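# Setting jaw travel on a hand-held gripper 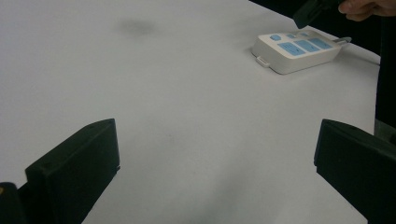

Soliman wrote in to ask why the jaw should be zeroed fully open when every servo guide he has read zeroes it closed. On the Prulden build the open stop is a hard shoulder in the printed body, while the closed position depends on the pads, and pads wear. Zero on the part that stays put.

The steps below apply to the two-finger version with the short trigger. Rev 2 of the body is assumed. Earlier bodies have no shoulder and need a shim.

## Before you start

- Charge the pack or run from the bench supply.
- Clear the tabletop in front of the fingers.
- Have a 2 mm hex key and a feeler gauge within reach.
- Open the Zostari console and confirm that the encoder is reporting. The raw value should change when you squeeze the trigger.

If the value jumps backward partway through the stroke, the magnet is loose on its shaft. Glue it and let it cure overnight before going on.

## Set the open stop

1. Release the trigger completely.
2. Back off both finger screws by half a turn.
3. Push each finger outward until it seats on the shoulder. Hold it there and tighten.
4. Read the raw encoder value. Ours was 1829.
5. Enter it as `open_raw` and save.

Squeeze and release ten times, then read again. A drift of a few units is normal. More than that means a finger is not seated, or the return spring is rubbing on the housing.

## Set the closed stop

1. Squeeze slowly until the pads touch along their full length.
2. Check with the feeler gauge at the tip and at the root. If the tip closes first, loosen one finger and rotate it slightly inward.
3. Read the raw value with light pressure only. Ours was 489.
4. Enter it as `closed_raw` and save.

Squeezing hard at this point flexes the fingers and gives a false reading. The jaw will then report a small gap when it is shut.

## Check against a real object

Pick something rigid with parallel sides. A power strip works if it is narrow enough for the jaw, and it should be unplugged for this. Grip it across the short side, note the reported width, and compare it with calipers. Repeat near each end.

If the error grows with width, the linkage table is wrong for your arm length. Harstead arms need the long table. If the error is constant, redo the closed stop.

## Known problems

- Values reset after power-off: the save command was sent while the trigger was moving. Send it again at rest.
- Console shows `ERR 1673`: the two stops are entered in the wrong order.
- Jaw sticks near open: file the shoulder lightly and repeat from the open stop.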